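Place name as a middle name: sweet, or will she need a lawyer?
Names & Naming > Middle names
Started May 2024

wattlebird_mum
We're due in a few weeks and the first name is settled (not telling, the last time I told people a name my aunty made a noise like a kettle). The middle name is where it's all come undone. My husband wants Irness, after the town where we met. I like Irness. I liked it when we lived there, fish-and-chip smell and all. But as a name it sounds to me like a condition you'd get a cream for. Our surname has three syllables and starts with an S, so say the whole lot quickly and you get a slow puncture.
Has anyone used a place as a middle name and not regretted it?

plainjane_is_fine
Middle names are for being yelled down the hallway and for filling in the box on the passport form. Use Irness. She'll mention it twice in her life and one of those will be at a hen's night.

TheThirdRegister
Disagree with the above. I have a place name in the middle, Polesby, courtesy of my parents' honeymoon. I've spent my whole life either explaining that it isn't a surname or being asked what we did to deserve it. I've also been to Polesby. It has a roundabout.
If you must do a place, do one people have heard of, or one that already sounds like a name. Florence got there first for a reason.

wattlebird_mum
Polesby is growing on me now, is that bad

TheThirdRegister
It's available. I'm not using it.

gumboot_dad
We had the same argument. I bought that names paperback with 3,000 entries and read the lot, in bed, aloud, until I was asked to stop. Not one place in it smaller than a state capital. What worked for us was taking a bit of the place and leaving the rest. You could get Iris out of Irness without much surgery. Or Inez, if you squint and your husband's a good sport.

wattlebird_mum
Iris was put to him over dinner. He says Iris is a flower and we didn't meet in a flower.

plainjane_is_fine
He has a point. I've come round to liking this man.

miss_vowels
Can I put in a word for saying it properly? OP, the trouble is the double S running into the S of your surname. It's the same problem with Grace, Rose, James, Frances and half the middle names people think are safe. Try it with a pause, the way a celebrant would. If it only works when read by somebody being paid, drop it.
Also do the initials. I've seen lovely names turn into a car part.

wattlebird_mum
Initials are P.I.S. if we go with the first name we've picked. I had not noticed that. Thank you, and also, how dare you.

gumboot_dad
Well that's that, then. Irness is out on a technicality.

TheThirdRegister
And with Polesby she'd be P.P.S., permanently an afterthought. I withdraw the offer.

borderline_beryl
Late fifties here, so ignore me if you like. We gave our eldest Borbély, after the cake shop under our first flat, accent and everything. It has been wrong on every document since. The school dropped the accent, the bank swapped it for a question mark, and the library has it as two words. She's 19 now and says it's the only part of her name she likes. I asked what she'd have thought at 13 and she said she'd have paid to have it removed. So there's your range.

plainjane_is_fine
A cake shop is a much better story than a roundabout.

miss_vowels
With respect to Beryl, "she likes it now" isn't much of an argument for six years of question marks. I'd still leave the accent for the speech at the christening.

borderline_beryl
No offence taken. We didn't have a christening, we had a sponge.

TheThirdRegister
I looked up mine on one of those popularity sites once. It came in at 2,752, one above Tokel, and I don't know who is calling a baby Tokel but I'd like to buy them a drink.

wattlebird_mum
Tokel! T for the initials. P.T.S. is perfectly respectable. I'm going to put it to him with a straight face and then Irness-but-spelt-with-an-E will look like a compromise.

miss_vowels
P.E.S. is fine, for the record. Erness is nearly Ernest though, and people will hear it.

wattlebird_mum
Update, since a few of you asked. Tokel did not go down well. Erness he said looked like a typo, and he's right. We've agreed to each write down one name, put them in a drawer and not talk about it until the weekend – he's already asked twice whether mine has an S in it.

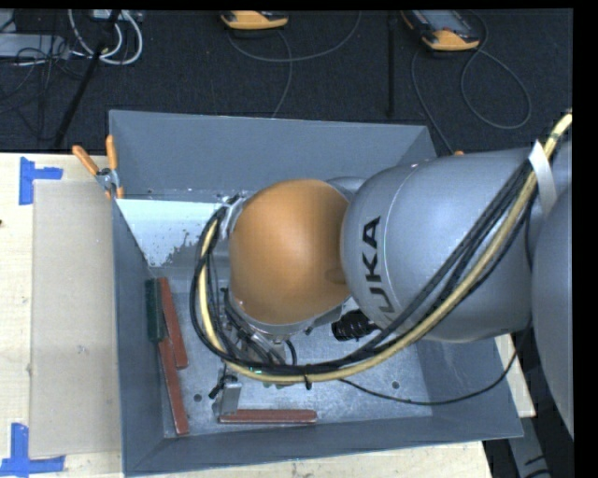

It does, but only in the middle. If both bits of paper turn out hopeless I'm going back to my nan's maiden name, which he's never liked and can't pronounce.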